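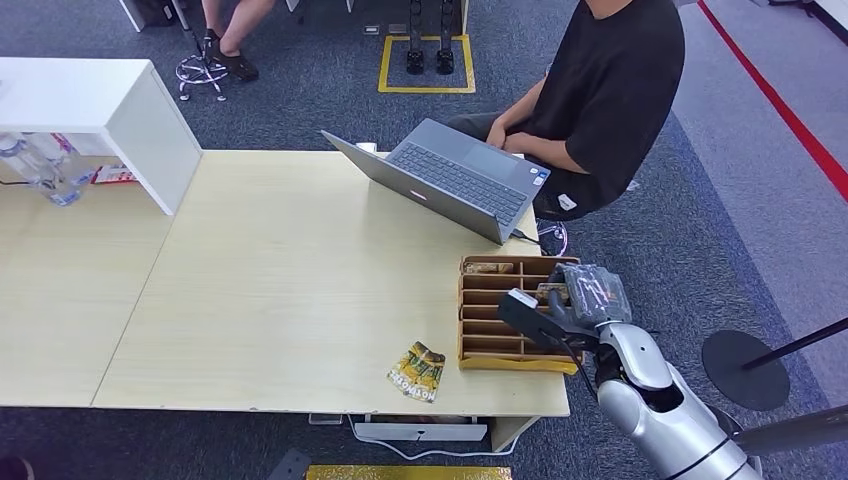

Ticket status: open, waiting on customer
Subject: Cardboard organizer won't stay put, packets don't fit, table seam getting wider
Product: Kanham desktop organizer, cardboard, flat-pack
Submitted through: Altport office supply help page

Hi there! I'm writing about the cardboard organizer we got from you for our snack desk. I picked "product doesn't fit contents" from the menu but it's really three problems, so please move it wherever it belongs.

Some background first. We have two light wood-grain tables pushed together to make one long desk, with a white shelf unit at the left side and carpet underneath. The organizer lives near the right end. The idea was that all the little packets would go in their own slots and people could grab one on the way past, instead of digging through a shoebox (which is what we had before, and it was awful).

Problem 1: the slots are too narrow for half of what we buy. The small tan packages go in fine. The yellow and green snack packets don't, at least not lying flat. If I stand one on end it goes in, then leans over and pushes the divider sideways, and then the next slot is too narrow as well. So they end up loose on the desk next to the organizer, and that's pretty much where we were with the shoebox.

Problem 2: the whole thing slides. Pull a packet out of the back row and the organizer comes with it.

Problem 3: the tables. I know you didn't sell us the tables (those are Balogun, from the old Dulport office) but maybe you've seen this. The seam between them opens up during the week and small stuff drops into it.

What I've tried so far:

Took all the dividers out and put them back in the order on the instruction sheet. I had two of them flipped, with the notches facing up when they should face down. Fixing that made the rows straighter but no wider.

Put a strip of double-sided tape under the front edge. Held for a day and a half, then let go. It also took a bit of the table's finish with it, so I'm not doing that again.

Loaded the back compartments first to put some weight there. A little better! But snack packets weigh nothing, so I don't think this is ever going to be the real fix.

Pushed the tables back together. Took 5 seconds. They were apart again by Friday.

Could you tell me if the dividers come in a wider spacing, or if I'm allowed to just leave every other one out? I don't want it to sag. Thanks!

Reply from Altport support

Hello, and thanks for all the detail. You can leave out every other long divider without trouble. Please keep the two outer ones and all of the short cross pieces, as those hold the walls square. For sliding, we suggest a non-slip shelf liner cut slightly smaller than the base. Could you measure the inside width of one slot and the width of the packet that won't fit, both in millimeters? We do have a wide-slot version and want to be sure it would help before sending anything.

Customer update, Nov 23, 2021

OK, measured. Inside of a slot is 60 mm. The packet is 81 mm across, seal to seal, so yeah, that was never going to work. I feel a bit silly for not measuring before I ordered.

I pulled every other long divider out of the front half and left the back alone, so now there are wide slots in front and narrow ones behind. The wide ones take the bigger packets lying flat with room to spare. They slide around in there a little but I can live with that.

The liner worked too - I had a leftover piece from a kitchen drawer and cut it down with scissors. I can pull from the back row with one hand now and the organizer stays where it is. I cut it a bit crooked and one corner peeks out, so I may redo it when I'm feeling patient.

The seam is still a problem. I looked underneath and the feet on the right table are plain plastic caps sitting on the carpet, with nothing joining the two tops. Somebody leans on the right end, it creeps. Do you sell those flat metal brackets that screw in from below? The tabletops are 20 mm thick, so the screws would have to be pretty short. I'd rather not come out the other side, right under somebody's laptop!

Also, is there a way to get spare dividers? One of mine got bent at the notch when I was pulling it out and it doesn't stand up straight anymore. I only need the one, the long kind.

You can leave the ticket open for the brackets. The organizer part is fixed as far as I'm concerned.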